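Teleoperators Wanted: Come Teach Our Kitchen Arms (Part-Time, Marer Studio)

Applications are read every Thursday until the seats are filled.

Celden is looking for patient people with steady hands to spend a season with us, guiding simulated robot arms through everyday kitchen work. You don't need a degree, you don't need to write code, and you don't need to have touched a robot before. Our best operator to date came to us from a bakery, and the one right behind her used to tune pianos, so please don't talk yourself out of applying before you've read to the end!

The work goes like this. You sit at a station with a hand controller and a pair of screens, and you move the arm yourself, in real time, through a short task in a simulated kitchen. Reach for something, line up the fingers, close them, lift, carry, set down, let go. Every run you make is saved with the full motion of the arm, and our training group (led by Hanyu Jiang, who will probably be the first person to say hello to you) uses those runs to teach the arm to do the same job alone. We call each saved run a demonstration, and the project that collects them is called Tijani. We want 1000 good ones for each task, and by good we mean smooth, unhurried and finished. A demonstration with a small wobble and a nice recovery is welcome too. We like those very much, as the arm has to learn how to recover from somebody.

Coffee tasks are where most new people start. Getting the gripper in by the spout of an espresso machine, with a little glass waiting on the drip tray, asks for just enough care to be interesting, and you'll find out quickly whether this kind of work suits you.

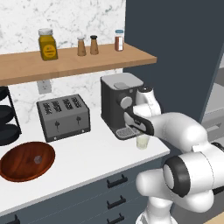
Dulce Serrano wrote to us after last season that the first two days felt like eating soup with somebody else's arm, and that on the third morning she stopped thinking about the controller at all. She also asked us to warn you that your shoulders will tell you about it if you skip the breaks, so consider yourself warned. We do take the breaks seriously. You work in blocks of 21 minutes and then you get up, walk around, have some tea, and come back when you're ready.

What we hope you'll bring:

Patience, first of all. You may do the same reach 200 times in a week, with the objects moved a little each time, and we need the last one done as kindly as the first.

Comfort with odd viewpoints. One of your screens shows the kitchen from a fixed spot, and the other shows what the wrist sees, looking out between the two fingers. From the wrist, a perfectly ordinary thing can turn into a big tilted slab of gray with a marble surface somewhere behind it, and you have to keep your sense of which way is forward.
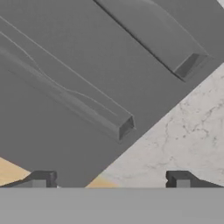

Most people get used to switching between the two screens within a week, and we give you a practice kitchen called Jekham where nothing is saved and you can knock over whatever you please. Spend as long in there as you like. Benoît Riviere, our studio lead, still goes in on quiet afternoons.

A willingness to throw a run away. If you bumped something and you know it wasn't your best, press discard and start again. We pay by the hour and never by the run, so a discarded attempt costs you nothing.

Good notes. After each block you write a line or two on what felt awkward. Nesma Abdel Hamid reads every one of these, and several changes to the controller came straight out of them, including the softer trigger and the slower wrist turn.

The practical side: shifts are four hours, mornings or afternoons, three to five days a week, on site at our Marer studio. The season begins in February. Training is paid at the full rate. Left-handed stations are available, chairs and desks adjust, and if you need some other arrangement in order to work comfortably, tell us and we'll sort it out before your first day. Glasses are fine. Gaming experience is fine too, though we've seen no sign that it helps past the first afternoon.

To apply, send a short letter (a page is plenty) to Annick Arnaud, quoting reference 2247, and tell her about something you do with your hands that took you a long time to learn. Knitting, welding, icing cakes, parking a trailer, anything at all. Please include which shifts you could work and a phone number. If it looks like a fit we'll invite you in for an hour at a station, which is also paid, and you can bring your questions along with you.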